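August 26, 2020
Bench notebook, Rodgate workshop, back room

Dye trials, continued. The indigo vat has recovered from whatever I did to it and is now sulking at a respectable pH. I fed it a spoon of fructose, stirred it the slow way, and put the lid back on. It smells like a pond with ambitions, so all is well.

Wool first. The Rovolholm fleece yarn came out of the alum yesterday and I weighed it dry: 514 g, all skeins together. I had written 541 on the tag. Anyone who used the tag to work out their weld, please redo your numbers and accept my regrets. I used the tag too.

Weld bath, 80 percent weight of fiber, held just under a simmer. I aimed for 74 C and mostly got it, except when I went to answer the phone and came back to small bubbles. The yellow is a little more mustard than I wanted. It would look wonderful on a couch from someone's grandmother's den. A pinch of chalk in the second pot brightened it up, so next batch gets chalk from the start.

Overdye: one dip, three minutes, squeeze, air. Two dips for the darker set. The single dip gives a decent leaf green. The double dip is closer to what Althorpe's pattern calls "fern," though their printed card and their website disagree about fern, and I've stopped trying to make peace between them.

The half-strength weld skein with one short dip went gray-green and soft, a color I would have thrown out five years ago and now want to paint the hallway. Snipped a length, tied it to the sample card, labeled it W-half/I-1. Need to repeat it before I brag.

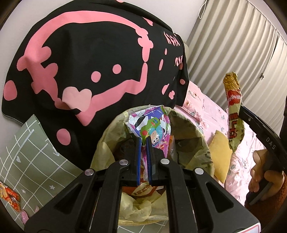
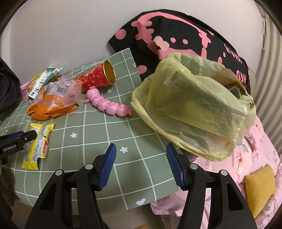
Back room: printed wrapper, first; sage-green grid cloth, second.

Rinse notes. Tap water here is hard enough to chew. The first rinse of the double-dip set ran blue for ages, then slightly less blue for ages. Vinegar in the third rinse helped, or I got bored at the right moment. Rub test on white cotton: single dip clean, double dip leaves a smudge. Not selling the double dip until that stops.

The Taheri scale is drifting again. It read 3 g with nothing on it, then zero, then 3 again once I turned my back. New batteries made it drift with more energy. Use the old balance for mordants and keep the Taheri for things where 3 g is a matter of opinion, such as onion skins.

Lightfast strips from December are down from the window. Madder held. Weld faded about as much as expected. Black bean blue is now beige, and I would like the hours back.

To do:
Strain the weld pot, save liquor for a pale bath
Order chalk and pH strips (we have two strips, one of them used)
Second run of W-half/I-1, same timing, cotton as well as wool
Fix the tag
Do not feed the vat again before tomorrow, however it looks at you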